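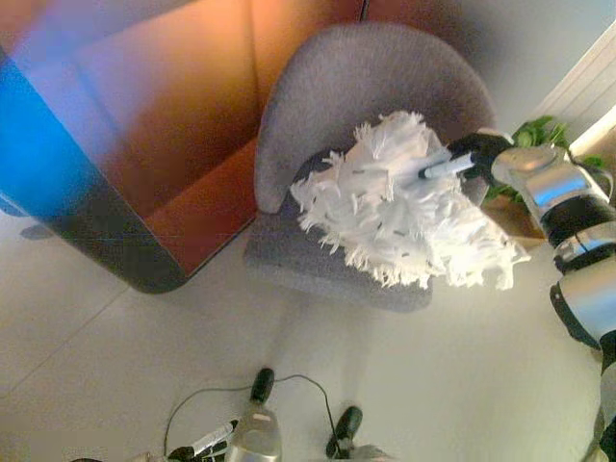 A fluffy duster on the gray chair.

What Is a Portfolio, Anyway?

If you do school at home, a grown-up has maybe said the word portfolio to you. Big word. Simple thing. It's a folder (or a binder, or a box) with work you did this year. Not all of it! Just some from each subject.

Why keep one? In some places a teacher or somebody from the school office looks at it in spring, April for a lot of families. They want to see that you are learning. Other places don't ask for one at all, but families make one anyway.

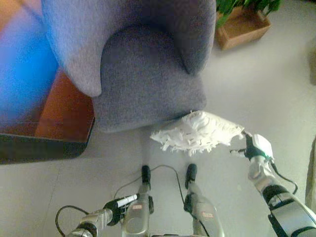 King-fai Yeh
Kids' page editor, Berby Homeschool News

So what goes in? Pick 3 things for each subject. One from the start of the year, one from the middle, one from the end. Math page, math page, math page. Done. Now do reading. Then science.

Old messy work is good work to keep. Look at your handwriting from the fall next to your handwriting now - see it? That's what the reviewer is looking for too. So dont erase the wrong answers and fix them up.

What about stuff that wont fit, like a volcano or a bird feeder? Take a photo. Write 2 sentences under it: what you made, and what you found out.

You can also put in a book list. Title, author, and a star if you liked it. One reader wrote to us that her list had 1038 pages on it. Pages, not books! She added them up herself and put that in her math section. Smart.

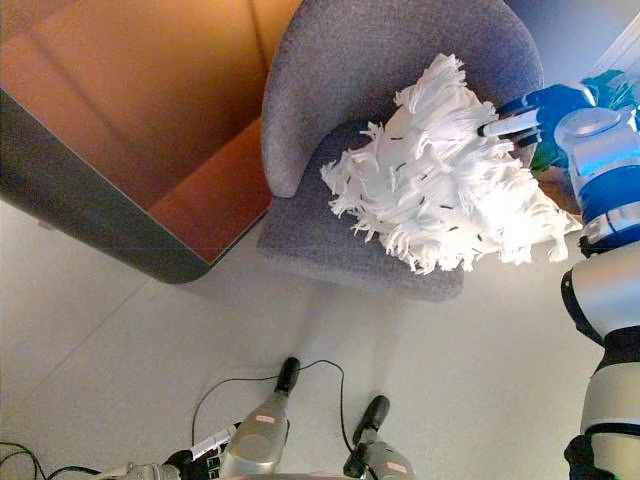
White duster, gray seat.

Will somebody give me a grade? Mostly no. The person might ask you a few questions, like which project was your favorite. Say what you think. "I didn't like that one" is an OK answer.

Words to know
Sample - one piece of work you picked.
Reviewer - the person who looks at it.
Log - a list of what you did and when.
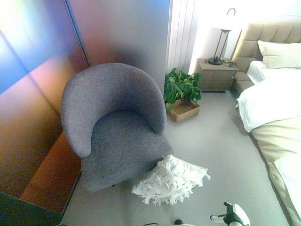

Oh, and put the date on everything. Top corner, every page, right when you finish. It takes 5 seconds. If you forget, ask a grown-up to help you guess the month and write it in pencil.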